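Notes for Lecture 9: Wrist Cameras, Background Structure and Policy Transfer

Reading before class: chapter 6 of the course reader, sections 6.2 through 6.4. Section 6.5 is optional and will not be on the final.

1. Where we left off

Lecture 8 covered behavior cloning with a fixed overhead camera. The policy took a single image and the joint state and returned a short sequence of actions. We saw that the overhead view gives a stable background, and that the stable background is a problem as well as a convenience. A network trained on one table will use the table edges, the tape marks and the wall as position references. When the camera is bumped, the references move and the policy fails.

The wrist camera is the usual answer. It moves with the gripper, so the object being grasped stays in nearly the same part of the image during the last few centimeters of approach. The policy can learn a relation between gripper and object that does not depend on where the table is. This lecture looks at how far that argument holds.

2. Setup and notation

Let o_t be the wrist image at time t, q_t the joint state, and a_t the commanded end-effector displacement. The policy is pi(a_t, ..., a_{t+k-1} | o_t, q_t), with k = 10 throughout this lecture. The camera is fixed to the gripper body by a rigid transform X. We assume X is known and constant. Homework 4 deals with the case where X drifts.

Split the image content into three parts:

F, the fixed part: fingers and gripper body, where visible. Constant in the image up to finger opening.
T, the task part: the object to be grasped and the place it must go.
B, the background: everything else in view, including tabletop, walls, stands, cables and shadows.

For an overhead camera, B is nearly constant and T moves. For a wrist camera, both B and T move whenever the arm moves. During approach, T fills more and more of the image. During transit, T may be outside the image altogether, and then B is all the policy has.

That last case gets too little attention in the literature. Much of the published analysis is about the approach phase, where wrist cameras do well. In transit the image can contain a wall, a table corner and a piece of lab furniture, and the policy still has to output ten actions.

3. What the transit images contain

Consider the geometry. A wrist camera tilted even moderately from vertical will see past the table edge over a large share of the workspace. The content past the edge is at a different depth from the tabletop, so it moves across the image at a different rate for the same wrist motion. A stand mounted near the table edge is close to the camera, has high contrast against a pale wall, and shows strong parallax. To a convolutional network it is an excellent landmark.

Shadows are a second case. The shadow of a stand on the wall carries information about the stand, the lamp and the wall together. If any one of the three moves, the shadow moves. A network cannot tell a shadow from an object unless the training data separates them, and in a single-lab dataset it rarely does.
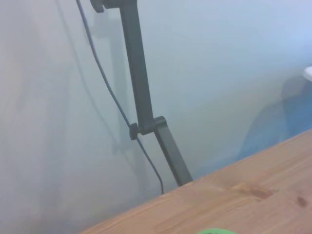 Etberg's comment on the first draft of these notes was that none of this is harmful in itself: a landmark that is always present at test time is a legitimate input, and throwing it away costs accuracy. The comment is correct for a fixed installation. If the robot is bolted down and the furniture stays, B is as good a source of position information as q_t, and sometimes better, given backlash in cheap joints. The argument of this lecture applies when the policy is expected to run somewhere else, or in the same room after the furniture has been moved.

Note also that q_t already contains the arm position. In principle the policy does not need B to know where the wrist is. In practice, networks trained end to end often lean on the image even when the joint state would do, since the image encoder has far more capacity than the small layer that reads q_t.

4. The masking experiment

The test described here was run on the teaching cell for the Mullar data collection. The task is pick and place on a tabletop. The training set has 148 demonstrations, all recorded in one room with one arrangement of furniture. Demonstrations with a dropped object were removed before training and are not in that number.

Three policies were trained with the same architecture and the same number of gradient steps.

P1: raw wrist images, no augmentation beyond random crop.
P2: wrist images with B replaced. A segmentation model separates F and T from the rest, and B is filled with texture patches drawn from an unrelated image set. Replacement is redrawn for each training sample.
P3: as P2, but replacement is applied to half of the samples and the other half are left raw.

Each policy was evaluated in two conditions. In condition A, the room is as it was in training. In condition B', the stands have been moved, the lamp is on the other side, and the wall is partly covered. The objects and the table are the same in both. Start poses were drawn once and reused for all policies, so the comparisons are paired.

Results, in words. In condition A, P1 was best, P3 close behind, P2 clearly worse. In condition B', P1 fell sharply, P2 hardly changed, and P3 held a success rate of 70 percent, the highest of the three. The full table is on the course server. Copy it by hand into your notes if you want it for the final, which is closed-laptop.

Two things to observe:

a) P2 lost accuracy in condition A even though every object needed for the task was still visible to it during approach. The loss came almost entirely from transit. With B scrambled, the policy had only q_t to go on, and it had not learned to use q_t well. The failures are slow drift toward the wrong side of the table, followed by a confident grasp at nothing.

b) P3 did not simply average P1 and P2. On the raw half of the data it could use B as a landmark. On the replaced half it was forced to read q_t. At test time in condition B' it appears to weigh the two, but we have no direct measurement of this. Treat it as a hypothesis.

5. Attribution check

To see where P1 was looking, compute the gradient of the action output with respect to the input image and sum the magnitude over each region:

S_R = sum over pixels p in R of || d a_t / d o_t(p) ||

with R in {F, T, B}. Divide by the area of each region, or the comparison is meaningless, as B is usually the largest.

In the approach phase, S_T dominates for all three policies. In transit, S_B dominates for P1, and within B most of the mass lies on high-contrast edges: dark vertical or diagonal structures against a light wall, and the table edge. Wood grain and knots on the tabletop received some mass in P1 as well. A knot in the tabletop is a fixed point in the world and can be used exactly like a calibration mark. Moving the furniture does not remove it, so condition B' does not test for this dependence. A third condition with a covered tabletop would. It was not run.

Gradient attribution has known weaknesses. A region can have a small gradient because the network has saturated on it. Use the measure to form hypotheses and confirm them by intervention, meaning edit the region and see whether the action changes. Problem 3 asks you to do this.

6. Replacement quality

The replacement step depends on the segmentation. Thin structures are the hard case. Cables in particular are often missed and left in the image as dark curves over the inserted texture, where they remain usable as landmarks. Cast shadows are usually assigned to the wall and removed with it, which is what we want.

Errors in the other direction are worse. If part of T is assigned to B, the object is erased in training and the policy learns to act without it. This happens most when only a narrow strip of the object has entered the image. A simple remedy is to grow the mask of T by a few pixels before replacement, and to skip replacement on any image where the segmentation confidence for T falls below a threshold. The Toma toolkit used in the lab does both by default. Check that the threshold has not been set to zero by the previous group.

7. Alternatives to masking

Collect in several rooms. This is the direct solution and the expensive one. Variation between rooms should cover lighting and furniture as well as tabletop color.

Drop the image in transit. Use a planner on q_t until the gripper is near the object, then hand over to the learned policy. It works well when the object position is known roughly from another sensor.

Add a second camera. A fixed view gives a view of T in transit, at the cost of bringing back the problems from Lecture 8. The Cundine baseline in the reader is of this type.

Enlarge the joint-state branch. Cheap to try, with mixed results. Giving the branch more units does not force the network to use them.

8. Problems

Problem 1. Show that for a pure translation of the wrist parallel to the image plane, the image displacement of a point at depth z is proportional to 1/z. Use this to explain why a nearby stand is a stronger landmark than the wall behind it.

Problem 2. Suppose replacement is applied to a fraction r of the samples. State what you expect for success in conditions A and B' as r goes from 0 to 1, and sketch both curves. Mark P1, P2 and P3.

Problem 3. Take the P1 checkpoint and ten transit images of your choice. Paint out the strongest edge in B and report the change in a_t. Repeat with an equal area of plain wall as a control.

Problem 4. Design the covered-tabletop condition from section 5. State what must be held constant and what result would count against the landmark explanation.

Solutions on paper, stapled, in the box by the lab door. Due Friday, May 24, 2019.

Recent handouts
Lecture 8: Behavior cloning from a fixed view
Lecture 7: Action chunking and execution delay
Homework 4: Camera mount drift
Lab sheet 5: Recording demonstrations on the teaching cell
Errata for chapter 6

Contact: course office, robot learning | Copyright 2019, course staff | Back to top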